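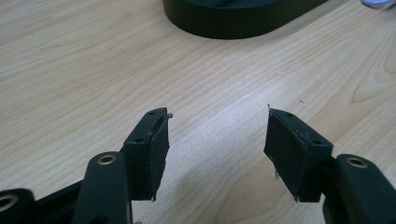

Fig. 1. Gripper open over the tabletop. Look at the pads and the brass-colored bushings; both come up in section 3.

Courses > Intro to Automation > Handouts > Open day visit

Reading time: 2 minutes

HANDOUT 6: NOTES ON THE OPEN DAY AT BARASA

Read this before the write-up, including those of you who came along and spent the afternoon near the sandwiches. Compiled from my notes and from Yichen Dong's, which are longer and can be read by other people.

1. What we went to see

Barasa moved into its present building in 2021 and has held an open day every March. The tour leader was Nazmiye Coşkun. She works on the hand-held grippers: a person holds the tool, does a task with it, and the recording is used later to teach a robot arm the same task. A student asked whether this meant the person was doing the robot's job. Coşkun said yes, for now, and moved us along to the next table.

2. The demonstration

The task was to pick up a small sponge and put it on a saucer. Peninah Mosoti did it first and made it look like nothing. Then the arm did it, and it looked like a great deal. It took 13 tries to get the sponge fully onto the saucer. On two of the others it set the sponge down beside the saucer with enormous care.

The training set for this one task held 679 recordings. Write that number down. Several of you guessed "maybe ten" on the pre-visit sheet, and I have kept the sheets.

3. The gripper itself

Two fingers, facing each other, each with a flat black pad on the inside. The pads give the finger something softer than bare plastic to press with. They also take the abuse. Go back to Fig. 1: the edges are uneven, one lower edge looks frayed, and there are loose pale threads on the right-hand pad. Mosoti's view is that a worn pad can still be a perfectly good pad, and that you should test the grip before you reach for the spares drawer.

The fingers are carried on linkages. The rings in the rounded ends of the arms are bushings, which line the hole so that a joint can turn without chewing up the part around it. If you remember one word from the visit, make it bushing. "Claw thing" will lose you a mark again this year.

Also note the glare across the wood. Coşkun spent longer on lighting than on motors. A shiny patch on a table can hide an edge the software needs, and shadows from the fingers move whenever the fingers do. Her advice was to record in the sort of light the robot will have to work in, even when it's ugly.

4. Things overheard

"It knows where the sponge was." (Coşkun, while the arm closed on air.)

"Can it do laundry?" (Priya Mercado, to every person wearing a lanyard.)

5. For the write-up

One page. Explain in your own words why a person's recording might not transfer neatly to an arm. Give one case where worn pads would matter and one where they wouldn't. Draw the finger and linkage from the side and label the pad, the bracket and a bushing. Rulers exist.

If you missed the visit, use Fig. 1 and borrow notes from Yichen. Ask nicely. Hand in to the tray outside my office, stapled.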